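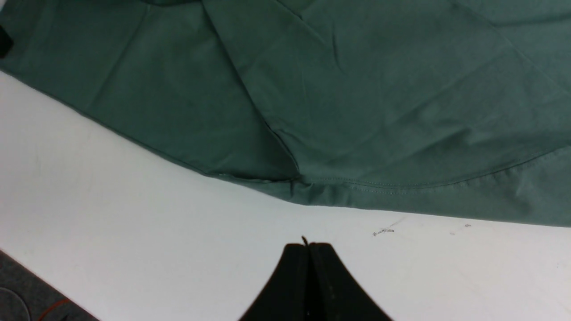 Lab manual and textbook care, quick version

Spiral-bound manuals first. Pages tear at the holes by week three. Stick reinforcement rings on the first and last 12 sheets before term starts, the middle ones hardly ever go.

Wet page? Kitchen roll both sides, shut the book, heavy pan on top overnight. Swap the paper in the morning. No hairdryer - goes wavy.

Covers. Clear sticky film, cut it bigger than you need, peel a bit at a time and smooth with a ruler. Bubbles: pin, then thumb. The Eltex film is fine, the Waltard one yellowed on me by June.

Highlighter coming through? Use a dry one, the wax pencil sort. Test it on the index frist.

Tear-out sheets - fold along the perforations both ways before you pull. Score with a blunt knife if they're stubborn. Punch and file the same day or theyll vanish.

Secondhand books that smell: stand open in a lidded box with a saucer of bicarb, leave till Saturday. Don't let the bicarb touch the pages.

Price stickers. Bit of lighter fluid on a cotton bud, windows open, no flames, wait a minute, lift with an old bank card.

Loose spine, PVA, thin brush, elastic bands. Leave it alone till morning.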